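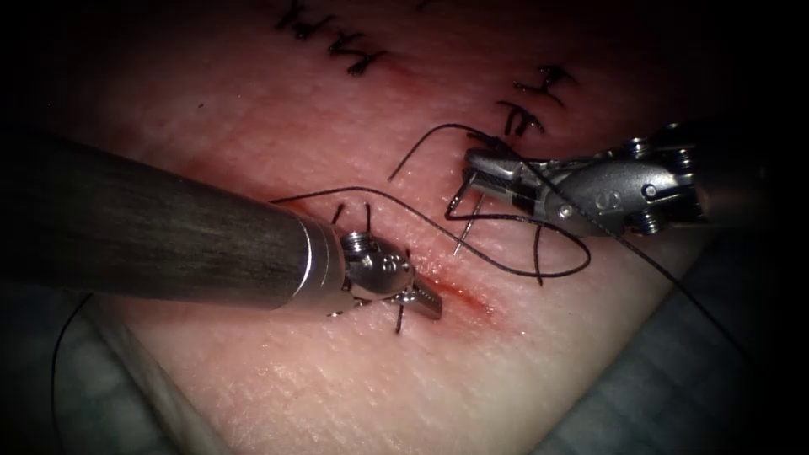 Leonardo Serra wrote back that a tidy stitch in a practice pad tells you about the pad, and he would like that said before anyone opens the table. Fair enough. It is said.

Esthorpe Stitch Notes, version 4

What it is
A table of single stitches placed across short cuts in synthetic skin, one row per stitch. 1393 were logged and 1346 are kept. The rest had no usable note of where the needle went in, and guessing seemed worse than leaving them out.

Files
stitches.csv – the table, 8 columns
pads.csv – supplier, batch and stated thickness of each pad
notes.txt – remarks made at the time, spelling left alone

Pads
Most came from Hilto, a smaller batch from Wusgate. Both suppliers call their surface "lifelike". Pores and creases are a matter of looks and we found no sign that they change how a needle passes. Thickness is copied from the packet. We measured a few Wusgate pads and stopped believing the packet, so treat that column as a claim.

Columns that need care
bite_left and bite_right are distances from the edge of the cut, in millimetres. They were read off a ruler after the thread was tied, by which time the pad has puckered.
tension is a word (slack, fair, tight). Two readers often disagreed on fair. We kept the first reader's word, for no better reason than that it was first.
neatness is a score out of ten. It was asked for. We would not use it.

What it can't tell you
Whether a stitch would hold in a patient. Pads don't bleed, swell or heal, and redness round a cut is only colouring. The Kırmızıgül sheet, which some readers will know, converts pad scores into a skill grade; we tried it on these rows and could not see what the grade was measuring.

Changes
Version 4 fixes swapped left and right bites in one batch, entered in April. Earlier copies should be thrown away – the averages look fine and are wrong.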